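Home | Notebook | Drakelach rig | Parts list | Older entries | Log in

Thursday, after lunch

Back on the towel problem. I know, I know, I said I'd leave it alone until June, but the new finger pads came in and I couldn't help myself. The question on the whiteboard is still the same one: can Drakelach do one boring household chore from start to finish without me hovering over it? We picked folding because everybody hates it and because it looks so easy (ha).

Ran 20 tries this morning with the policy from checkpoint 2342. It got 2 clean folds. The rest mostly died at the first pinch – it goes for the top of the heap, comes up with a fistful of middle, and then has no idea where the corners went. I do that too with a fitted sheet, so I have some sympathy, but I get there in the end and it doesn't.

After that I went back to hand demos, always starting from a bunched-up cloth with the fingers wide open. I'm trying to come in lower and slower and go for the edge where it spreads out on the table. The table needs a wipe, by the way, it's all specks and smears again.
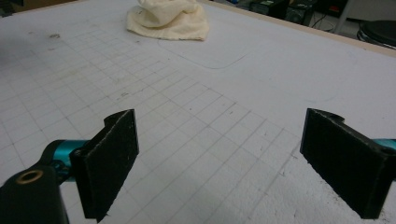

Ashwin Kamath thinks I'm asking the wrong question. Folding is the fun part, he says, and a machine that folds perfectly still leaves you emptying the dryer, finding the other sock and carrying the pile upstairs, so he wouldn't pay a cent for it at home. A shop floor is different in his book: same rag, same bin, all day long, and there he'd take a slow robot tomorrow.

I can't really argue with the sock thing. But wiping down and putting rags in a bin is half of what we do around here anyway, so maybe that's the next task, and it needs no corners at all! Would be a nice break.

To do:
– retrain with today's demos added, old pads left out
– ask Sonditel about the softer pad material
– try the bin task on Quintela first, it's free after four
– wipe the table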